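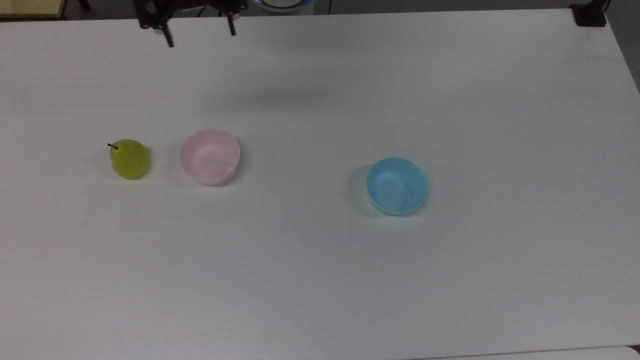 Thursday visit to the Skilent manipulation lab

We got there at 9:30 and signed in at the front desk. Four of us came from Kozan. Ruben De Haan met us and took us straight to the tabletop area, where the Cellia project runs its tests.

The question Cellia is working on is how a robot should handle an instruction that names one of two nearly identical targets. The task is kept small on purpose: a pear, a pink bowl, a blue bowl, a white table. The arm is told which bowl the pear goes in. Both bowls are close in size and shape, so color is what the policy has to go on.

De Haan said the first version had a habit of going to whichever bowl was nearer the fruit. Told "blue" with the pink bowl right beside the pear, it would often pick pink. The team had trained on 1,829 demonstrations, and when they went back through them, the pear had usually started out close to the correct bowl. The policy had learned distance and mostly ignored the words.

Their fix was to pair the demonstrations. Each starting layout is now recorded twice, once per bowl, with nothing moved in between. The size of the set stayed the same. On layouts where the named bowl is the far one, success went from 70 percent to 80 percent. I asked about the remaining failures and he said most are bad grasps on the pear, with the wrong bowl a smaller share.

We also saw Clolo, their labeling tool, which flags layouts that have only one of the two recordings. It looked useful for our own sorting data. It does not handle more than two targets yet.

Lunch was at noon in the building cafeteria. The write-up is due in March and De Haan will send us a draft.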